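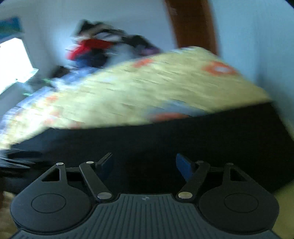 Page last changed in December

Call for participants: bedroom trials before we buy anything

Ondieki runs supported flats in Nandamgate, and every budget round we are told that robots will soon be doing the linen. This time there is a price attached. Brinivlow would like us to order its Plelero laundry arms for the flats, and a line has been pencilled into next year's equipment budget. I have asked for the line to stay in pencil until we have tried the hand part of the thing in real bedrooms.

We are looking for six people to help with that. You do not need to know anything about robots. You do need a bed, some bedding and a fair amount of patience.

What you would be doing

You would hold a gripper by hand and use it to pick up, turn and fold cloth on your own bed. It has two jaws with blue pads on the inner faces, and it is the same pair of jaws that would go on the arm. If a person with eyes, a brain and a free elbow can't get a sheet folded with them, I don't see why we should pay for a motor to try.

Each session lasts 60 minutes. There are two a week for three months, at your home, at a time we agree with you. We currently plan to leave Thursday free for mending kit and arguing with the supplier.

Please don't tidy up for us. The demonstration we were shown had one white towel on one white table, and it went beautifully. Our tenants have patterned covers, clothes piled at the end of the bed and daylight coming in from one side. We want to know how the jaws manage with a dark cloth laid flat on a bed, where the edge is hard to find and there is very little to pinch. 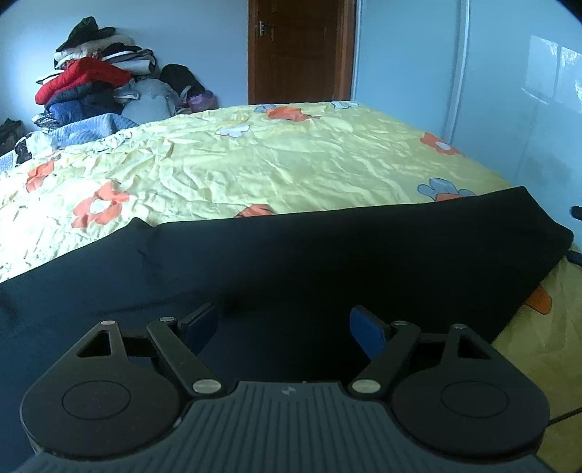
Dwynwen Skyrme
Equipment Planning Lead, Ondieki

What we are trying to find out

The quote covers the arms and delivery. It says very little about replacement pads, who comes out when a joint goes stiff, or how much floor the arm needs beside a bed. Some of our bedrooms have the wardrobe almost against the mattress. I would like those costs on paper before anyone signs, and the trial should give us a decent start: how often a pick fails, how long a fold takes, how soon the person holding the gripper gets fed up and uses their fingers. Failed picks are as useful to us as good ones – please write them all down.

I should say plainly that the answer may be that we spend the money on better tumble dryers. You will be paid the same whichever way it goes, and your results will go to the people deciding the budget without being polished by me or by Brinivlow.

Who can apply

Adults living in Nandamgate, in our flats or anywhere else in the town. We would especially like to hear from people with weak grip or sore hands, and from anyone who already folds laundry for a living. Staff and family of the supplier can't take part.

You will be paid for every session, including any that go badly. The gripper stays ours. If it gets dropped, tell us and we'll note it – how it copes with being dropped is a fair question too.

How to apply

Leave a note at the Ondieki front desk or ring the office and ask for Equipment Planning. Tell us what size your bed is, which days suit you and whether you have stairs. We will visit once before the first session to show you how to hold the gripper and go through the record sheet. Places will be settled once we have seen the rooms, and we'd like a mix of cramped and roomy ones.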